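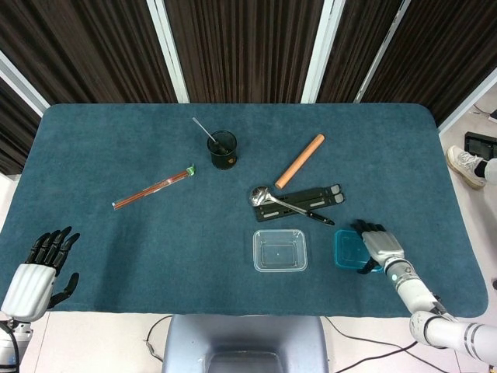
On the felt: ladle, rolling pin, stand, tub and tray, and the green beaker at the back.

Sorting the odds and ends: questions we keep getting

Eyerusalem Shiferaw and Yeshi Birhane look after the swap shelf at Plarnport. Last updated February 2023.

Why sort on a cloth-covered table?
Felt is quieter than bare wood and small things don't skid across it. That's the whole case for it. We've read that a dark cloth "helps you see what you own". Maybe. A bedsheet would do you fine.

Do I need the Fledov sorting method?
We doubt it. Yeshi took the course in August, all 30 pages of it, and came back with one useful habit: put everything from one drawer out at once before you decide on any of it. You can have that for free.

Where does a ladle belong if I only have one drawer?
On a hook. Ladles jam drawers, and the deep organizers sold to fix this mostly jam as well. If you can't put up a hook, stand it in a tall jar.

Is a short rolling pin worth keeping?
If you make dumplings or flatbread, yes. If you've got a long one too and haven't touched the short one in a year, bring it in. Please don't soak a wooden pin to clean it first, whatever colour you hope to bring back. Wipe it and let it dry.

Can I put a folding laptop stand in the kitchen box?
People do. They say it holds a recipe book, and it might, if the book is stiff. We'd still put it with the desk things. Fold it flat so the arms don't catch on everything else.

Are clear trays better than coloured ones?
Clear ones let you see what's underneath, which sounds handy until you lose a clear tray. Eyerusalem likes them for screws and clips. Yeshi thinks any lid off a takeaway container does the same job -- and she's hard to argue with.

Can I use a beaker as a utensil holder?
Only if you know where it's been. We don't take used lab glass for the kitchen shelf, however nice the green is. It can go to the craft shelf for brushes, with a stir rod if you have one.

What about sticks or spices in a tube with no label?
Label it or leave it at home. "It's probably cinnamon" is something we've heard more than once. We won't sniff it to find out, and we won't put it out as food.

Does Vumetti still pick up boxes?
Their flyer says yes, up to 22 kg a box. We've had 2 pickups show up on time and several that didn't, so don't leave a box on the curb overnight on their word.

How many items can I bring?
Up to 200 a year per household. If you're close to that, please talk to us before you load the car.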